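Getting the filing cabinet down to one drawer

We're moving to the smaller place in Trirnham in August, and the study there is a corner of the hallway. The four-drawer filing cabinet won't fit. I bought a two-drawer one from the op shop and then decided I'd try to use only the top drawer of it, so that the bottom one could hold printer paper and the cables.

I've been at it for a few weeks. Most of what I own on paper is pages of tiny figures with a couple of letters in black marker at the top.

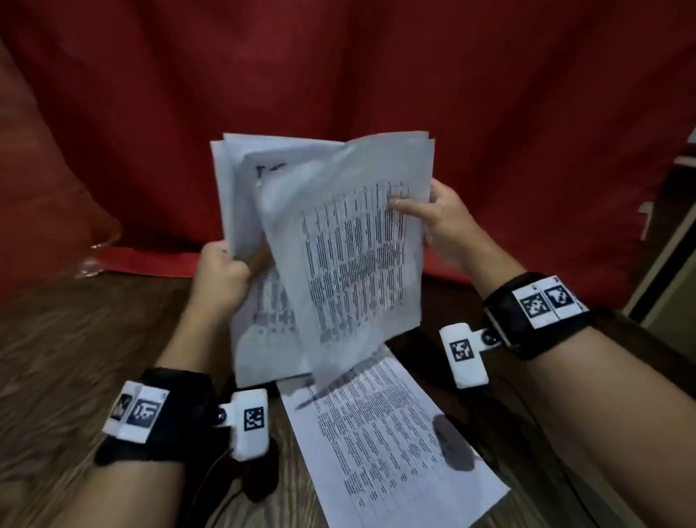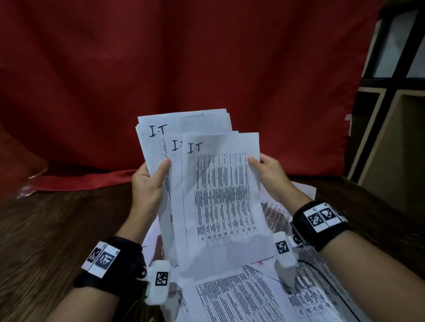 What was in the cabinet

The top drawer was current, or what I called current. Rates, insurance, car rego, the vet. The second drawer was the shop, which I sold years ago and had kept every invoice for. The third was Mum's estate. The bottom drawer had manuals, school reports, a bag of foreign coins and the warranty for a washing machine we left behind in a rental two houses ago.

I.T stands for income tax. I started writing it in the top left corner when I had the shop, and I've never stopped. It's not a good label. It doesn't say which year, and my husband thought for a long time that it meant computers and put the modem instructions in there. From now on the year goes on as well.

I did the drawers from the bottom up. The bottom drawer was easy and took one evening. Manuals are nearly all online now, so I kept the ones for the oven and the sewing machine and recycled the rest. School reports went to the kids, who are adults and can store them themselves. One of them asked me to photograph his and chuck the originals.

The shop

The shop drawer took the longest. There were 41 folders, and I'd numbered them without making a list of what the numbers meant. Suppliers were in there by name for the first while, then by month, then by nothing much. I can tell when I got busy because the hole punching stops and it's all bulldog clips.

I rang Annag Rutherford, who did the books back then, and asked what I had to hang on to. She asked how long ago I'd sold and whether there was anything outstanding. There wasn't. She said the five years was well and truly up on almost all of it, and to keep the sale contract, the final return and anything to do with the building. The building records I wouldn't have thought of. We'd put in a new roof and a toilet, and those costs matter if anyone ever asks how the capital gain was worked out. So three folders' worth stayed, in one folder, and the rest went.

Please don't take that as advice for your own papers. Ask your own accountant.

What I noticed going through it was how much of it I'd printed myself. The stock reports out of Perkano, the old till software, came out as one enormous table every month, columns so narrow you needed a ruler under the line to read across. I used to print the lot on the last evening of the month and clip it together. I don't think I ever went back to one. The same figures were in the quarterly summary, which was two pages.

Shredding

I have a Kombo shredder that takes a few sheets at a time and needs a rest when it gets hot. It's fine for bank statements. It wasn't going to do a drawer. After one long afternoon I had a garbage bag of strips and a folder and a half done, and the thing smelt like a hair dryer.

There's a locked bin service in town that charged me $34 for a bin I could fill over a fortnight. You don't have to take staples out. I'd spent two nights taking staples out before I read that part of the booking email. Bulldog clips do have to come off, and I now have a jar of them.

Plain paper with nothing personal on it went in the yellow bin at home. The strips didn't, because our council doesn't take shredded paper loose. I put them in the compost a bit at a time with the grass clippings. The chooks had some for their nesting box as well.

Mum's drawer

I left this one until last and I'm not going to say much about it. The estate was finalised a long time ago, and the solicitor has copies of the things that matter. I kept the will, the probate, the death certificate and the title papers for her house, plus a folder of letters. I threw out her gas bills. She had kept every one and written on each the date she'd paid it, and how. I kept one of those as well.

The new system

I tried scanning everything. My sister uses an app called Iria for it and swears by it, and it does do a nice clean job of a single receipt. On the long tables it kept deciding that the page was two pages, and it named every file with the time of day. After 300 scans I had a folder on the laptop that was as hard to find anything in as the drawer had been. I've gone back to paper for the things I have to keep and I scan only the things I might need while I'm out, like the insurance certificates and my scripts.

The drawer has hanging files, one for each of these:

House
Car
Insurance
Medical
Income tax, this year
Income tax, earlier years, one plastic sleeve per year
Shop, what's left of it
Mum
Wills and passports
To do

To do is at the front, since I'll be in it the most. I'd like it to be empty at the end of each month, but I know myself. At the moment it has the change of address forms and a letter from the super fund that I've read a couple of times without following it.

Each July, when the return is lodged, the oldest tax sleeve comes out and goes in the shred pile. I've written that on a card and taped it inside the front of the drawer, where I'll see it.

It all fits, with a bit of room at the back. The bottom drawer has the printer paper, the cables and the bag of foreign coins, which I still haven't dealt with. If anyone knows whether a bank will take old Dutch guilders, leave a comment. The big cabinet is on the carport and free to whoever wants to pick it up before we go. It's heavy, the third drawer sticks, and you'll need two people and a trolley. The key is taped to the side.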